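Forums > Cells and Fixtures > Small Arms > Two-arm table keeps losing its place

Search this board... Go Advanced

We use cookies to keep you signed in. Accept / Settings

surelero_bench
Sat 26 July
Our two-arm table at Clesteck drifts. I teach the right pose in the morning and after lunch the second arm sets the puzzle board down off to one side. The vendor says recalibrate. I've done that 11 times this month and I don't believe in it anymore.

gantrygoat
Did you check the base bolts? Everybody blames software first.

surelero_bench
Torqued twice. They don't move.

Nostoncombe_Mike2
Thermal. Let it warm up for 30 minutes before you teach anything.

gantrygoat
I've never seen warmup do that much on an arm that size. Sounds like something people repeat. What are the fingers gripping?

surelero_bench
Pieces in the middle of the board, and the rest hangs off the gripper. I figured the board was light enough.

gantrygoat
There's your drift, then. It's pivoting in the fingers and your arm is probably fine.

Nostoncombe_Mike2
Or the cables are pulling on the wrist. Ours did that at Bañuelos until we tied them back at the elbow.

surelero_bench
Cables run down the outside of the arm in loops. I doubt they pull enough to matter but I'll look.
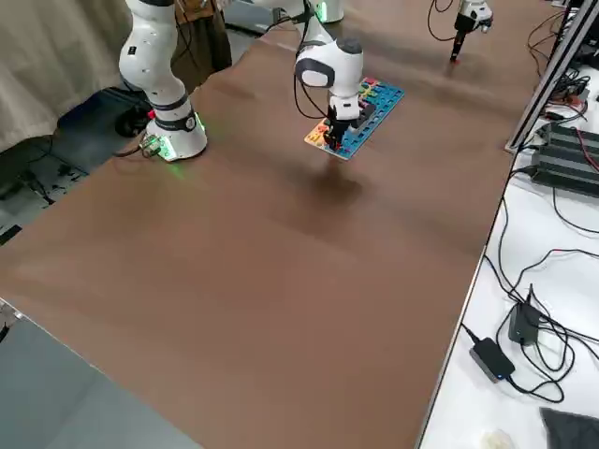

I'm also not sold on the pivot idea. If the board were turning in the grip I'd expect a random error, and mine goes the same way every time. Over two weeks of logs say so.

gantrygoat
Same way every time is what a lopsided load does. Put a dial indicator on the wrist -- not the board -- and run it empty.

Nostoncombe_Mike2
Do that after warmup or it tells you nothing.

surelero_bench
Fine, cold and warm, both empty. If neither one moves I'll try new finger pads. I'm not recalibrating again.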